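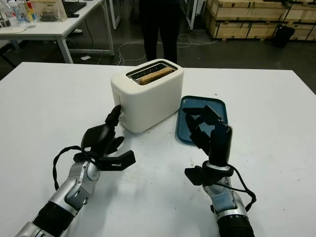
Every May the budget round comes to Sturkstead, and every May somebody asks for a pair of robot arms with hands on the end. This year the bid names a Preltico system for the canteen kitchen. The form has a box for the purchase price and a box for "expected savings". It has no box for the person who will have to stand near the thing all day.

I have sat through enough of these bids to distrust the second box. The figure in ours rests on 300 servings a shift, taken from the supplier's brochure and multiplied by the number of shifts in a year. I asked what happens when the bread is a different thickness. I was told that would come out in commissioning. Commissioning had been given 7 days.

We have been here before. The Barrera packing line was meant to pay for itself before its first service. The machine itself was fine. What sank the sums was everything we hadn't costed: guards, spare parts, a stronger floor, a service contract that went up every spring, and the hours our own people spent clearing up after it.

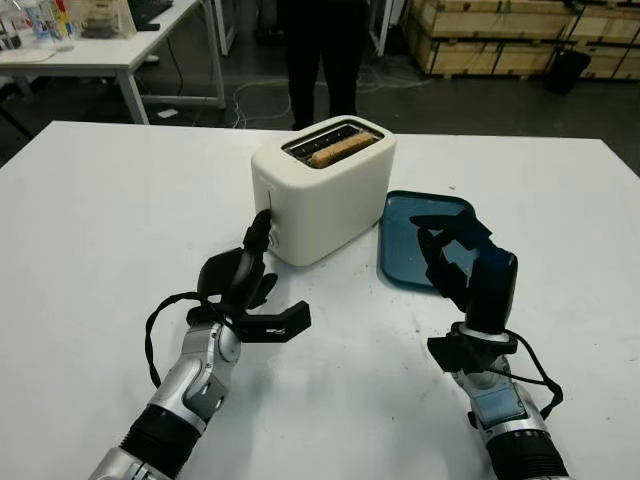 Photo: Ivau workshop

Look at the table and ask who wipes it. Crumbs are a small matter in a workshop and a larger one in a kitchen that gets inspected. A jointed black hand with a cable looped from the wrist has to be cleaned by someone, with something, and I can't find a line for that in the bid. Nor can I find what a replacement finger costs, or how long we would wait for one.

I'd be happier with a lease. Let Preltico put the arms in our kitchen for 60 days, on our bread, with our staff, and write down each time a person has to step in. If they still want to sell at the end of it, we can talk about price. A supplier who believes in 1,000 hours between faults, as the brochure has it, should have no trouble agreeing to that.

Until then the money should stay where it is. The extractor fan needs replacing and the back fridge is on its second repair.

Related
Leasing or buying: what the service contract leaves out
The Barrera line, two years on
Sturkstead canteen hours to change
Why we still don't have a new extractor fan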